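Istero Palside folding bike: six months of going to work on it

I bought the Palside in May, when the council confirmed that the 112 bus would stop running past the station after seven in the evening. I finish late three nights out of five, and a taxi home every time was out of the question.
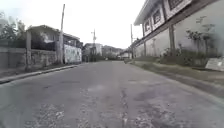

The bike cost 239 pounds second-hand from a shop called Pollock, which services them before putting them on sale. A new one is a good deal more, and having ridden mine for half a year I would still buy used. The frame was sound, the brake pads were new and the shop threw in a set of mudguards. The only mark was a scratch on the rear rack.

Folding takes me twenty seconds now. It took several minutes at first, mostly because the pedal has to be at the right point before the back wheel will tuck under. The manual shows this in one small drawing with no words. Alistair Chisholm, who works at the shop, showed me in person and I would suggest asking for the same. Once folded it goes behind the seats on the train or in the luggage rack. It does not stand up well by itself on a moving train -- I keep a hand on it.

The ride is firm. The wheels are small and you notice bad tarmac far more than you would on a full-size bike. I let a little air out of the tyres after the first week, which helped, and later changed the saddle for one made by Temia. With those two changes I can do my four miles each way without complaint. I would not want to do ten.

There are three gears. On the flat I use the middle one nearly all the time. The lowest gets me up the hill by the hospital, slowly, with a full bag. The top one I hardly touch.

I have done 1637 miles on it according to the little computer I fitted. In that time I have had two punctures, both at the back, and one snapped gear cable. The back wheel is a nuisance to take off, as the chain tensioner has to come away first. Carry a spanner.

The lights sold with it are poor. They let other people see you but do not light the road, so budget for a better front one before the clocks go back.

My neighbour Alasdair Cruickshank borrowed it for a fortnight and gave it back. He is six foot three and found the seat post too short even at full height. A longer one is sold separately, though Pollock had none in stock when he asked.

Good: price used, quick fold, fits on a busy train.
Bad: hard ride, weak lights, fiddly back wheel.

Four out of five from me.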